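Home | About | Our Work | Reports | News | Contact

Pladbridge Reading and Advice Project
Progress report to the Barrera Fund, second period
Posted in March by the project office
Shares 4 | Comments 0

This report covers the six months since our last one. It follows the headings in the grant letter. The accounts are sent separately.

1. Adult reading sessions

The evening sessions at Pladbridge library have run every week except for the fortnight when the heating was off. We had planned for 40 learners over the year and reached that number early in this period. The waiting list is now short but steady, mostly people who heard about us from someone already coming.

Attendance dips at the end of the month, when shift patterns change at the packing plant. We have tried sending a text the afternoon before. It has helped with the newer learners and made little difference to the others. From next term we will offer the same session twice in the week so that people can swap without missing a chapter.

Tea and coffee are still free at the break. This costs more than we put in the budget and we have moved a small amount from the stationery line to cover it.

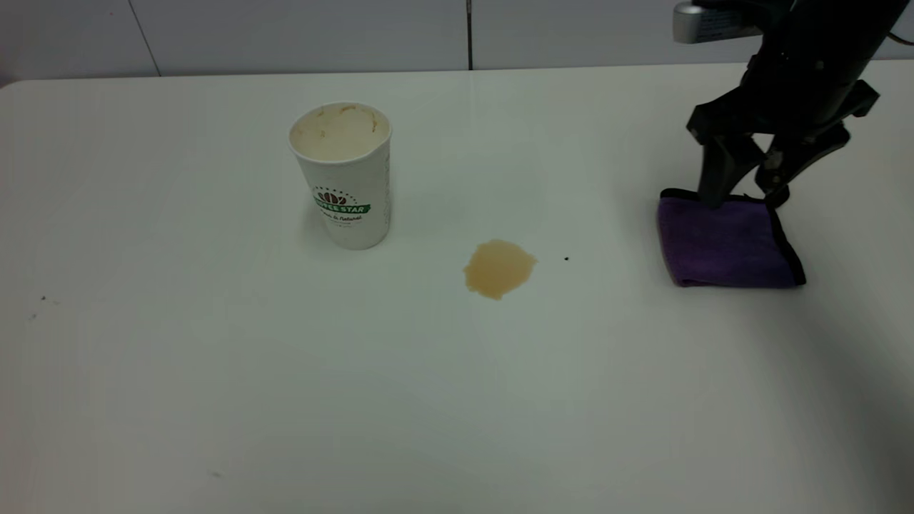 Learners told us in the autumn that the level two workbook was too much like school. We have stopped using it with new starters. Tutors now begin with whatever the learner needs to read, such as a tenancy letter, a bus timetable or a child's school report, and bring the workbook in later if it is wanted. Progress checks are done every eight weeks as before.

2. Form-filling and advice

The drop-in moved from Oltik Street to the Tulamar building at the start of the period. The new rooms are on the ground floor and closer to the bus stops. We lost a few regular visitors in the first month who went to the old address, so we put a second notice in the window there and asked the surgery next door to tell people.

We have had 300 visits in the six months. Housing is still the most common subject, followed by benefits and then school places. A growing share of visits take more than one appointment. Online forms that time out are a large part of this, and we now ask people to bring their papers to a first short meeting before we open the form itself.

Two advisers finished their training in housing law. A third started but has had to put it off until the summer.
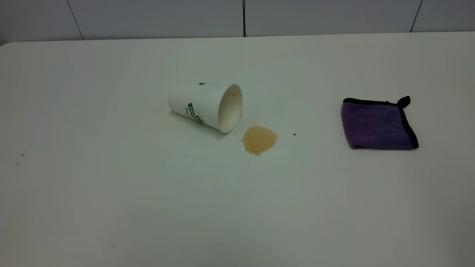 The phone line opened later than planned. The supplier gave us the wrong number on the first order and the leaflets had to be reprinted. The line is now open from 10am to 1pm on weekdays, and messages are returned by the end of the next working day.

3. Money

Spending is close to plan. The reprint and the move together cost £2,000, of which half was already set aside. We ask the Fund's permission to take the rest from the unspent travel budget.

4. Next period

We will start the second weekly reading session, review opening hours for the drop-in and send out the visitor survey. The survey results will be in the next report.

Previous report | Next report | Back to Reports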